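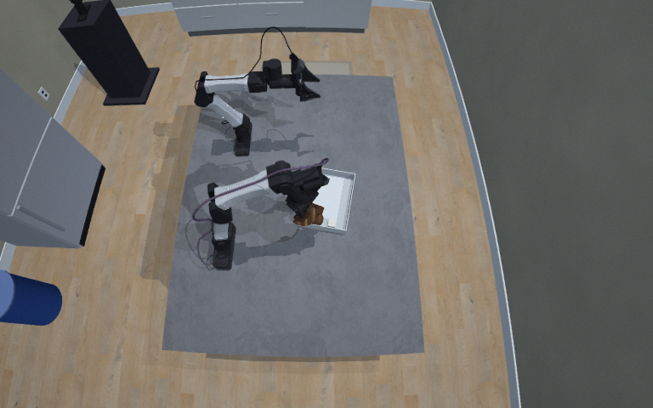 Faraji Minja replied on my last post that a rug does next to nothing for footsteps unless there's something decent under it, and that I should of asked before buying one. Fair enough. Asking now.

Upstairs flat, Wadville, wood floor throughout. Big grey rug down in the middle, bare boards showing all the way round it. The neighbour below has now put two notes through the door about noise. Polite ones but the second was a bit less polite than the first. The lease says floors must be "suitably covered" and the managing agent has written giving us 28 days to show we've done something. Letter doesn't say what counts as suitable. Rang them, got told to read the lease.

What I want to know

Is it worth putting underlay under a rug, and does it matter what sort? Saw a felt one for £53 and a rubbery one from Ploseo for a lot more.

Does anything stop the creak by the kitchen door? Same two boards every time, worse in the morning.

And would I be better off just getting the whole lot carpeted. Don't want to, we like the wood, and I've had a quote of £300 for the one room which seemed low so presumably it's horrible carpet.

Budget is not huge. We own it, not renting. Thanks in advance, sorry for the essay

Zawadi Lema
29th June

Wycliffe Kaijage

Had the same row with a downstairs neighbour for most of a winter so here goes.

There are two sorts of noise and you need to know which one he's moaning about before you spend anything. Voices, telly, music is one. Thuds, heels, chairs scraping is the other. A rug and underlay helps with the second lot. For the first it does very little, telly goes down the walls and through any gap it can find. So knock on his door and ask. Better still ask if you can stand in his place for ten minutes while somebody walks about in yours. I did this eventually and was a bit embarassed to be honest, you could follow my wife from the bedroom to the kettle.

Underlay: go for heavy. Pick up the sample, if it weighs nothing put it back. Dense felt or felt with a rubber backing, thick as you can stand without making a trip edge. The thin mesh stuff sold as non-slip is only non-slip, won't do anything for sound. Cut it a couple of inches short of the rug on every side so the edge of the rug lies flat.

One warning, check what your floor is finished with. Some rubber backings mark varnish and you won't see it until you lift the rug a year on. Felt side down if in doubt. Ask the shop in writing, they get a lot more careful about what they tell you.

The bare strip round the edge is where most people walk, funnily enough. Down the side of the room, past the furniture, to the door. If that's you then get a runner for that bit as well with the same stuff under it. Cheaper than carpeting and you can take it with you.

Also shoes off. Slippers by the door. Felt pads on every chair leg, and replace them when they go flat. Cost me next to nothing and he noticed that before he noticed the rug.

The agent: write to them, don't ring. Say what you've done, send receipts, ask them to confirm it's acceptable under the clause. Ours never answered but the letter was there when it came up again in October.

Tumelo Modise

carpet it. had wood, had complaints, got carpet, no more complaints. life is short

£300 might be fitting only btw, ask if that's with underlay and gripper rods and taking the doors off to trim them. mine wasnt and it nearly doubled

Idrisa Nyaga

Can't say much on the lease side but can help with the creak, I've laid a few floors (not professionally, family and mates).

Depends what you've got. If they're proper old boards nailed to joists then a creak is nearly always a board rubbing on its nail or on the board next door. Get someone to stand on it and rock while you listen with your ear down. Once you've got the spot, first try talc. Ordinary talcum powder, brush it into the gap, walk on it, brush in some more. Sounds daft. Sometimes lasts months, sometimes lasts a week, but it's free if there's some in the bathroom.

If that doesn't hold it wants a screw. Into the joist, beside the old nail, pilot hole first or you'll split it. Countersink so the head's below the surface. PLEASE check for pipes and cables before you drill. By a kitchen door I'd put money on there being a pipe somewhere close. Borrow a detector, and keep the screw short enough that it bites the joist and stops there.

If it's the click together sort laid over a foam sheet, different story. Don't screw that down, it's meant to move. Creak there normally means the floor underneath isn't level or the boards were run tight to the wall with no gap to swell into. Take off a bit of the threshold strip at the door and look. If it's jammed up against the frame there's your problem, needs trimming back a few mm.

Worse in the mornings fits with either I'm afraid. Heating comes on, wood shifts.

On underlay I agree with Wycliffe, heavy felt. Your £53 one might be perfectly good, find out the thickness and the weight per square metre. I used a Fitania offcut from a carpet shop under ours, they let it go for very little as it was an odd shape. Always worth asking, the shops have a pile of it out the back.

I wouldn't carpet yet. Try the underlay, the runner and the chair pads, then go and ask the neighbour in a couple of weeks if it's any different. If he says no you've still got time left on the 28 days to get the fitter round.

Zawadi Lema

Thanks all. Did the listening thing downstairs last night, it's the chairs. Mostly the chairs!! Pads ordered, felt underlay ordered. Will try the talc tonight, boards are the nailed sort as far as I can tell. Letter to agent half written.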